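Review of the Beddoe hand-held gripper kit – progress report to Firadico
Prepared by Salma Nasr, Uvbridge

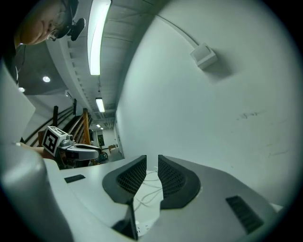 Progress report no. 5, page 1

Since the last report we moved from reading the manuals to working with the kit every day. The Beddoe kit is on loan to us until the end of April, and the question from Firadico is still the same: should the partner workshops buy it, or should they wait for the Sino version.

Work done in this period

Celeste Mendes and I recorded 800 short demonstrations with the two grippers. Most are simple pick and place tasks, and 52 of them had to be thrown away. The main cause was lost tracking of the marker cube. Each gripper is followed by the square black-and-white marker on its cube, and when one hand crosses over the other the marker is hidden for a moment. We changed the order of the tasks so the hands cross less often, and the later recordings are better.

The head-mounted unit is worn together with glasses without big problems. Celeste finds the strap too tight after one hour, so we now make a break of 8 minutes between sets.

Remarks on the product

The body of the gripper is large for a small hand. The two fingers close evenly and the textured pads hold well on paper boxes and on cloth, but less well on polished metal. I would like to see a second set of pads included in the price. The cables between the fingers are thin and we treat them with care. We asked Beddoe what a replacement costs and we still wait for the answer.

The setup guide is correct but too short. The chapter about calibration has one page only, and we needed a full Thursday to understand it. I wrote our own guide, which the workshops can use – it is attached as Annex B.

Delays

The comparison with the Sino kit did not start. The delivery was moved two times by the seller. If it does not arrive before the Beddoe loan ends, we can not test both with the same people, and I ask Firadico to tell us if a separate test is acceptable.

Next steps

Repeat the crossing tasks with the new order. Test the pads on wet and oily parts. Finish the cost table, without the spare cables if the price is still missing.

Spending is inside the plan and no change of budget is requested.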